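9/4/24

朝から選果場の機械の立ち会い。袋詰めラインの計量部を入れ替えて初めての本稼働で、品目は玉ねぎの2キロ袋だった。メーカーのPrarkodentからはGwilym Dafisさんが来ている。通訳なしで、こちらの英語と向こうの片言の日本語でやりとりした。

八時に通電。コンベヤの立ち上がりは問題なし。計量ホッパーの三番だけゼロ点がずれていて、校正をやり直した。分銅が事務所の棚に戻されておらず、探すのに手間取った。結局、旧ラインの工具箱の底にあった。次から置き場を決める。

午前の目標は2,000袋。実績は届かず、十時過ぎに一度大きく止まった。原因はフィルムのテンションで、ロールの交換後にダンサーローラーの位置を戻していなかった。自分の見落とし。手順書の七ページに書いてあるのに読み飛ばしていた。止まっている間に玉ねぎの皮が振動フィーダーの隙間にたまり、それも掃除した。皮の量は予想より多い。集塵の口をもう一つ増やしたいと工場長に話したが、返事は来月の予算を見てから、とのこと。

昼は食堂で鯖の味噌煮。Dafisさんは鯖を食べず、うどんにしていた。

午後は重量のばらつきを見た。連続で478袋を取り、チェッカーの記録を印刷した。軽量で弾かれたのが7袋。そのうち二つは袋の口が開いていて、中身がこぼれた分なので計量の問題ではない。残りは大玉に当たったときの組み合わせの失敗だと思う。大玉が続くとホッパーの組み合わせの候補が減る。Dafisさんは供給量を少し落とせと言う。落とせば速度が出ない。旧機のころから同じ話をしている気がする。とりあえず一段だけ落として明日また見る。

シールの温度は標準のまま。横シールは良い。縦シールに小さなしわが出るが、引っ張っても開かなかった。冬場に室温が下がったときにどうなるかは分からないので、記録用紙に欄を一つ足した。

三時の休憩のあと、ラベラーの件でLiuの営業と電話。印字ヘッドの納期がまた延びて、九月の末になるという。それまでは古いヘッドで回すしかない。バーコードの右端がかすれるのは清掃でしのぐ。予備を一本、Allellの倉庫から借りられないか聞いてもらうことにした。
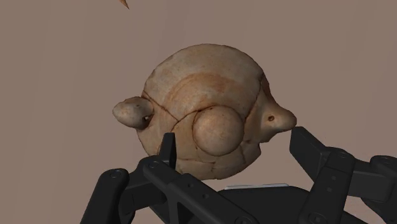

ヘッドの型番を聞かれてすぐに答えられなかったので、電話のあとで部品台帳を書き直した。手書きの分と表計算の分で食い違いがあり、消耗品の欄だけで一時間かかった。フィルムの在庫は無地が足りない。ネット袋のほうは当分いらない。カッター刃は注文済み。

五時に停止、清掃。床の水がまだ排水溝に向かって流れず、機械の脚の手前にたまる。据え付けのときに水平は出したが、もともとの床の勾配が悪い。脚の下に板をかませるのは嫌なので、溝を切る見積もりを頼む。

帰りがけにShirley Whiteleyさんからメールが来ていた。輸出用の袋の表示について、原産地の文字をもう少し大きくしてほしいとのこと。版を作り直すことになる。明日、印刷屋に電話する。

夜は風呂に入ってからこれを書いている。腰が痛い。明日の予定は、供給量を落とした設定で午前いっぱい流すこと、集塵口の寸法を測ること、借りる予備ヘッドの返事を待つこと。朝は玉ねぎではなくじゃがいもが先に入るかもしれない。その場合は品種の登録を先に済ませる。じゃがいもは土が落ちるので、掃除の当番を一人増やしておくよう朝礼で言う。

コメント(4)

たまねぎ太郎
うちも大玉のときは弾かれます。サイズの選別を一段細かくしたら減りました。手間は増えますが。

北の選果場
ダンサーローラーの戻し忘れ、私もやりました。ロール交換の札に赤字で書いて貼っています。

mk
縦シールのしわはフォーマーの左右のずれかもしれません。一度見てみてください。

管理人
皆さんありがとうございます。フォーマーは明日の朝に見ます。赤字の札は真似します。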